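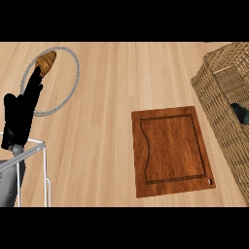

Sleep and Evening Screen Use Among First-Year Students
Project report, Health and Well-Being course
Thomas Negri and Ilse Van Beek
22/02/2022

1. Introduction

Many students in our residence at Pomoldale say that they are tired in the morning lectures. We wanted to know if the use of phones and laptops late in the evening has a connection with how long they sleep. Our teacher advised us to keep the question small, and we have followed this advice.

2. Method

In December we sent a short questionnaire to all first-year students of the Kirau and Wragg houses. We received 141 complete answers. After this, 18 students agreed to write a sleep diary for two weeks. They noted the time they went to bed, the time they put away the last screen, and the time they got up. Naps were written in a separate column.

3. Results

Students who stopped using screens one hour before bed reported longer sleep than the others. The difference was up to 40 minutes on school nights. On weekends we did not find a clear difference. Several diary writers mentioned noise in the corridor as a bigger problem than the phone, and this we did not expect when we made the questions.

4. Limits

The answers are self-reported. The diary group is small and they chose to take part, so they may care more about sleep than other students. Also the exam week fell inside the diary period for the Wragg house only.

5. Suggestions

We suggest quiet hours from 10 p.m. in both houses, and a shelf for charging phones outside the bedroom. The diary form can be copied from the folder in the Lulen reading room.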